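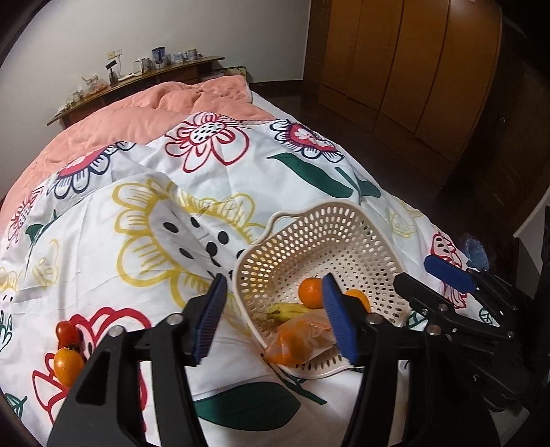

Hand-held gripper comparison: your questions answered
Last updated 2/20/24

What are you comparing, exactly?
Two hand-held grippers, which we call the Starkberg and the Cotano after the streets our two workshops are on. Both are squeezed by hand and carry a camera, so a person can do an ordinary household job while the tool records what its fingers did. We want to know which one we'd be happier using all day long, and the only way we know to find that out is to use them a great deal!

Why fruit?
Fruit is cheap, everybody has some, and no two pieces are quite alike. An orange rolls, a banana has an awkward middle, and a small tomato will tell you very quickly if you've been heavy-handed. Bagged and wrapped fruit is a separate category in our notes, as thin plastic slides and folds in ways that bare peel doesn't.
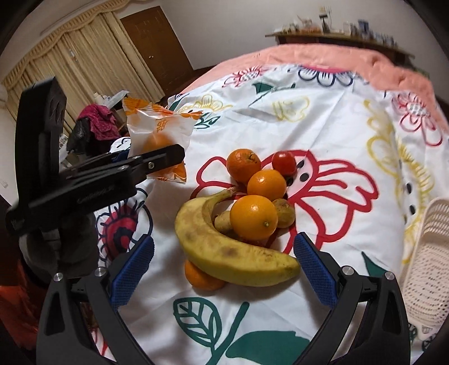
Wrapped fruit held above unwrapped fruit on the bed cover, with the blue pads open either side of the banana.

Wouldn't a proper table be easier?
It would, and we did our first 38 sessions on one. But a bed cover gives under the fingers and creases when you push at it, and a busy print gives the camera something to think about – so for the Prudport round we moved on to soft surfaces and have been rather enjoying ourselves.

How many grasps have you logged?
We're aiming for 3000 and have 2669 so far. Živko Lazarević goes through each one and marks it as clean, fumbled or dropped. He is strict about fumbles, and I say that as somebody who has tried to argue.

Do the pads matter much?
More than I expected when we began, I must say. We prefer a textured pad to a smooth one for round fruit, and we try to meet an orange at its widest part, with the fingers well open before going in.
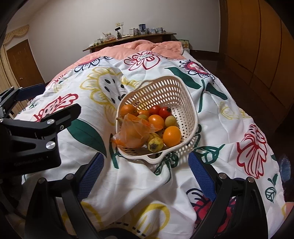
Going into a basket is another matter, and I'd tell anyone starting out to practise there last. The rim limits the angle you can come in at, the fruit leans on its neighbours, and you have to keep your wrist higher than feels natural. Take from the top of the pile first and leave anything bagged until you've got your eye in.

Can I borrow a gripper?
Yes, from June. Write to the Barrientos desk and say which hand you use – there are 53 names on the list already, so do please be patient with us.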